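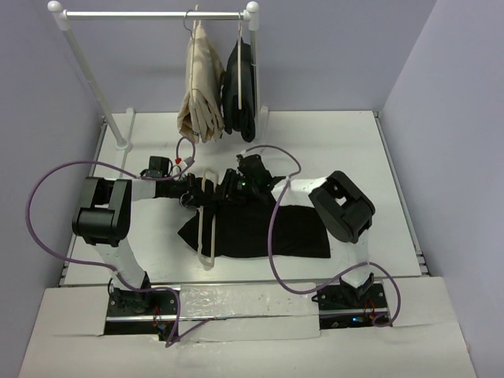
Noémie Pruvost comentó que antes de comprar madera nueva convenía medir bien el hueco de las bandejas, y tenía razón, así que vuelvo a escribir la consulta con las medidas.

**Bandejas extraíbles que se atascan en un arcón de contrachapado**
Publicado por Thibault Gilbert en Carpintería y muebles

Estoy terminando un arcón para herramientas de contrachapado de abedul con los cantos de roble macizo. Lleva dos bandejas extraíbles que descansan en unos listones encolados a los laterales. El interior mide 38 cm de fondo y las bandejas las hice casi a la misma medida, con un milímetro de holgura en total. En el taller entraban bien. Desde que llevé el arcón al trastero, la de arriba se queda clavada a medio camino y hay que sacarla a tirones – la de abajo todavía baja, pero roza por la parte de las bisagras.

El acabado es goma laca por fuera y nada por dentro. Las asas son de latón y los herrajes son los de Sorero, los de la caja azul. Mis dudas son dos: si cepillo las bandejas o toco los listones, y si debería dar algo al interior para que esto no se repita en invierno. También me falta por poner el compás de la tapa y no sé qué fuerza pedir.

---

**Veronika Danzer**

Un milímetro es muy poco para una bandeja que se saca a mano. Yo dejo tres en total, repartidos entre los dos lados, y en trasteros algo más. El contrachapado apenas se mueve, pero los cantos macizos sí, y si los pegaste con la veta a lo largo del lateral engordan hacia dentro justo donde roza la bandeja.

No toques los listones. Si están encolados y a escuadra, déjalos como están. Haz esto:

1. Pasa un lápiz blando por todo el canto de la bandeja, métela hasta donde llegue y sácala. Donde el grafito salga brillante es donde aprieta.
2. Rebaja solo esas zonas con un cepillo de contrafibra bien afilado, en pasadas muy finas, de las esquinas hacia el centro para no astillar.
3. Lija con grano 150 y redondea un poco la arista inferior.
4. Frota cera de vela o parafina en el canto y en el listón. Aceite no, que con el polvo se hace pasta.

Para el interior, dos manos de goma laca muy rebajada. El barniz al aceite en un arcón cerrado huele durante meses y se lo pasa a todo lo que guardes. Da también la cara de abajo de las bandejas: si solo acabas una, el fondo se puede abarquillar.

Con el compás, pesa la tapa antes de pedir nada. El mío es un Brerkeo de 50 newtons, uno a cada lado, para una tapa pequeña, y va justo.

---

**Nadège Hervieu**

Yo lo cepillaría y ya está. A mí me pasó con una cómoda de tres cajones y le quité un pelo a cada uno con lija gruesa. Siguen funcionando.

---

**Monique Boyer**

De acuerdo con Veronika en casi todo, salvo en el compás. Con una tapa que lleva cerradura prefiero un freno de fricción, como los de Etley, porque el pistón de gas empuja siempre y acaba forzando el pestillo. Mira además la distancia a la bandeja de arriba: el brazo plegado necesita sitio y en el mío ocupaba 40 mm de alto. Tuve que bajar los listones 10 mm cuando ya estaban encolados, un trabajo bastante feo.

Comprueba también las diagonales del arcón en su sitio. Si el suelo del trastero no está plano, el cuerpo se retuerce y la bandeja se atasca aunque tenga holgura. Una cuña debajo de una esquina me arregló a mí más de la mitad del problema.

---

**Thibault Gilbert**

Medidas las diagonales: hay dos milímetros de diferencia, y con una cuña detrás la bandeja de abajo ya no roza. La de arriba la cepillo el martes. Miraré el freno de fricción en Collet, que me queda cerca.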